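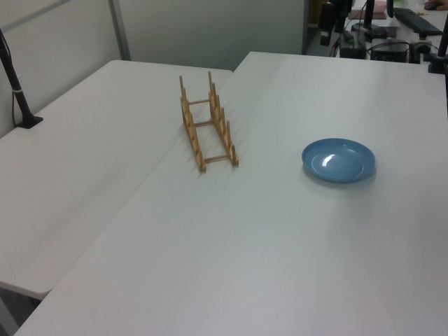 Kameo arm kit, evaluation entry, July. The kit is on loan from Finenico for 60 days and is assessed at Skurnville against the supplier's own task list. Task 23 requires one plate to be placed upright in a rack. The wooden rack was empty at the start, with the light-blue plate lying flat to its right. Glare in the basin of the plate may affect depth readings - to be checked with Lò.

Quoted service charge: 789 per quarter, support included. Trinh Văn has requested written terms before the next 35 trials are booked.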